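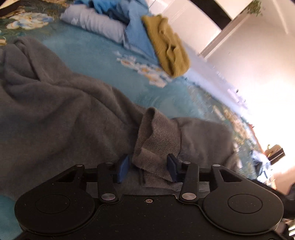
Products / Data Collection / Hand-Held Grippers

Stitden G5 Hand-Held Gripper - Planning and Ordering Guide

The G5 is a two-finger hand-held gripper for recording manipulation work in ordinary rooms. It is ordered most often for soft goods: blankets, towels, bedding, clothing. The guide covers what to budget for before placing an order. Revised September 2026.

What ships

Gripper body with linkage arms and finger pads fitted, one spare pair of finger pads, hex key, carry case. The camera, its mount and the storage cards are ordered separately under the Clesus camera kit. Sites that already own a Clesus kit from the previous generation can reuse it, but will need the adapter plate.

How many units

Plan one gripper per operator. Sharing a unit between two operators saves less than expected, as calibration has to be repeated at each handover. For programs with five or more operators, add one spare unit to the order. Two-handed folding requires two grippers and two camera kits per operator, and the kits must be paired at the factory - state this on the order form.

Finger pads

Pads are the main consumable. On fleece and knit fabrics, where the operator pinches and lifts a fold many times in a session, budget one pair per 40 recording hours. Smooth cotton sheets are easier on them. A pad that has gone shiny at the tip should be replaced, even if it still grips. Pads are sold in packs of 5 pairs.

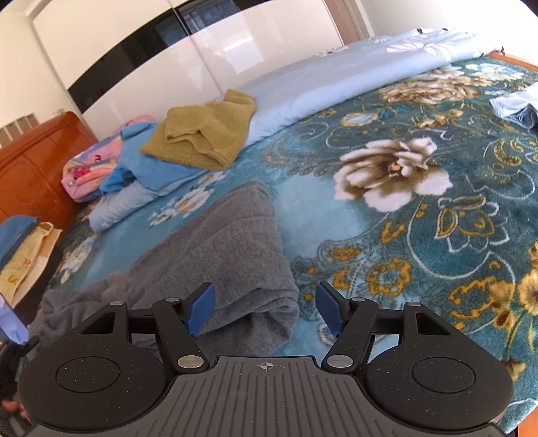 Large beds need more session time than tables. The operator has to lean in or walk around to reach the far side, and each change of stance adds time between grasps. When estimating hours for bedroom tasks, take your tabletop figure and add 19 percent. Patterned bedspreads need no special preparation. Strong window light does, and a set of plain blinds is a reasonable line item if you control the room.

Storage and transfer

Allow 100 GB per operator per day at the default setting. The Jasside docking station copies two cards at once and charges the camera batteries. It is optional for a single gripper and recommended for anything larger. Card wear is not covered under warranty.

Service

Linkage pivots should be checked for play monthly. Units returned for service are inspected, re-pinned where needed and recalibrated. Turnaround is roughly three weeks, longer in January. Spares and repairs are handled by Gunawan, who also stock the adapter plate.

Ordering

Quotes are valid for 40 days. Purchase orders should list grippers, camera kits and pads as separate lines - combined lines delay shipment. Educational pricing applies to grippers only.

Related items: Clesus camera kit, Jasside docking station, finger pads (5 pairs), adapter plate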